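Speaker notes: What changed on the sorting line
Amancay Iturra, Hilstead site, Monday session, 25 minutes plus questions

Slide 1. Who I am

Say hello. I ran the recycling sort at Hilstead for six years before the arms came in, and I still run it. I am not an engineer. If you want torque figures, Maldonado's people are in the second row and will be glad to talk at the break.

What I can tell you is what the job looked like before and what it looks like now for the people on my shifts.

Slide 2. The old job

Two shifts, standing, hands in the stream. Bottles, cans, wrappers, whatever came out of the canteens and the offices. We had 108 people through the sorting room in the last full year before the change, most of them temps, and few stayed past May.

Pause. Ask who has done a picking job. Usually a few hands go up.

Slide 3. The practice table

Every new item type gets worked out on a table first. Two containers, a few items, tape on the table for positions. Our sorters pick the items and set them out, and they decide what counts as a good pick. 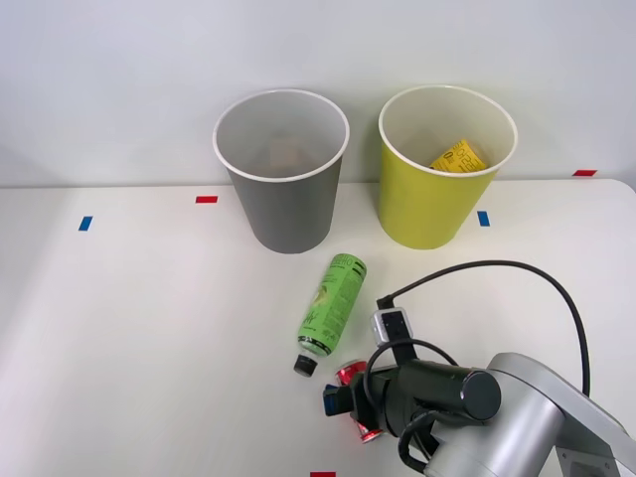
Table work: gripper at the red can, green bottle beside it.

Talk through why sorters do this part. At the start the setup was done by the supplier, and the items were too clean and too neatly spaced. Pranness, our supplier, agreed to hand it over after the first trial. It is now a paid grade, one step above sorter. Four of my people hold it.

Slide 4. What a sorter knows

Tell the bottle story. A full label feels different from bare plastic. Caps matter too: our bales were being marked down over caps, and a sorter raised it well before the software people had it on their list. We keep a log of remarks like that. It had 493 entries at the last review, and the team goes through it with Ileo, the planning tool, every other week.

Don't read the log out. Offer to share the template. 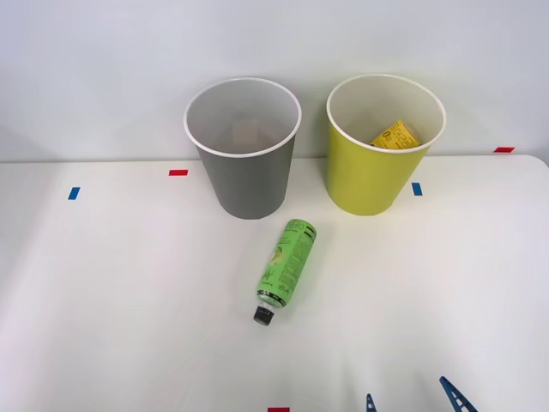
Slide 5. What got worse

Don't skip this one, even if short of time.

The room is quieter and people talk less. Breaks used to fall when the belt stopped, and now they have to be scheduled. Two sorters asked to move to the loading dock in the first months and I signed both requests. One of them told me she felt like she was waiting on a machine all day. We changed the rotation after that, two hours at the most on watch.

Slide 6. Numbers

Logged practice picks to date: 3,449
Picks a person stepped in on: 828
Sorters retrained on full pay: more than half the day shift

Stress that the second number is table work only. The line figures are kept separately and I don't have clearance to show them.

Slide 7. Mixed items

Bottles and cans lying close together are where we spend most of our table hours at present. The sorters choose the spacing.

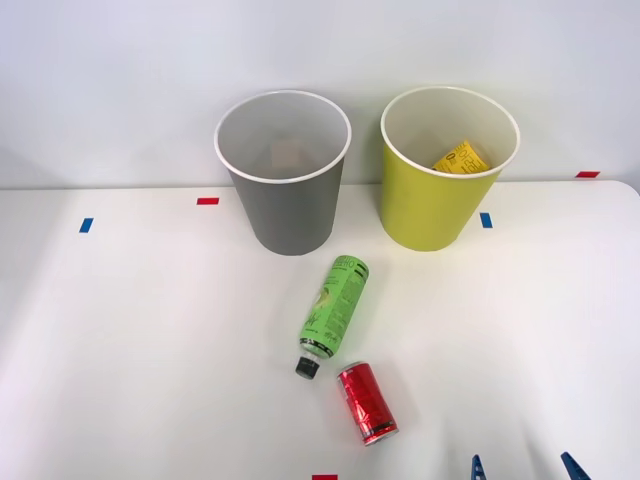
Bottle and can on their sides, gripper open.

If asked about speed: a good sorter is still faster on a mixed pile. If asked about jobs: no permanent staff were let go, but we hire fewer temps, and I say so when people ask.

Slide 8. If you are starting

Get the rotation agreed before the equipment arrives. Put the new grade in writing with the pay next to it. Give the sorters the table from the first week. We waited, and had to redo the trial.

Leave this slide up for questions. Handouts are by the door.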